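Descaling a kettle in a hard water area

6/24/20

The water in Rudska is hard enough to leave a film after two boils. I have had the Bromora kettle for 11 months and descaled it four times, so the method is fairly settled.

Citric acid works better than vinegar and leaves no smell. I use 31 grams in 900 ml of cold water, bring it to the boil once, switch off at the wall and leave it for 46 minutes. The time is simply what the oven timer was set to on the first run. A shorter soak left a ring round the base.

Rinse twice, boil a full kettle of plain water and tip it away. The spout filter comes out separately and needs a soft brush – a stiff one splits the mesh.

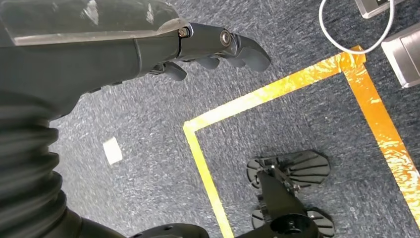
Lau sell ready-made sachets, which are the same acid at a higher price. A filter jug slows the scale down but the cartridges cost more than the acid does. I will try one anyway in July and measure the deposit at the end of the month.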